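About Dritano

Planning help for service robot buyers

Dritano helps offices, schools and clinics plan for their first service robots. We do not build or sell machines. We look at the work a building needs done, put a budget next to it, and write a purchase plan that the facilities and finance people can both read.

Most of our clients start with shared spaces: a kitchenette, a supply room, a hallway with recycling bins. 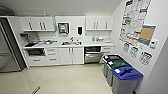
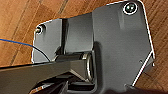
What we do

A standard review takes 4 weeks. We walk the site, write down the tasks, and note floor surfaces, door widths, handle types and outlets. Bins, drawers and appliances all go on the list. Then we compare those notes with what current equipment can handle — reach, payload, battery life and upkeep.

The report gives a price range for each option. It covers the machine, spare parts, training hours, software fees and the service contract. Screws, bearings and cables are small items, but we budget for them by the year. We also mark the tasks that should stay with your own staff for now.

How we started

Our founders worked in purchasing at Barier, a building services firm, and were often asked to approve robot quotes with no running costs in them. They wrote a costing sheet for their own use. Other departments asked for copies, and Dritano grew out of that sheet. We have now finished 136 reviews, the largest for the Shibata office park, with roughly 300 rooms.

How we charge

Reviews are billed at a fixed fee, agreed before the site visit. We take no commission from manufacturers or dealers. Clients who want help after the purchase can add Flarano, our yearly budget tracking service, which compares actual repair and parts costs with the plan.

For budgets that close in summer, March is a good month to book a review.

Page last updated April 7, 2021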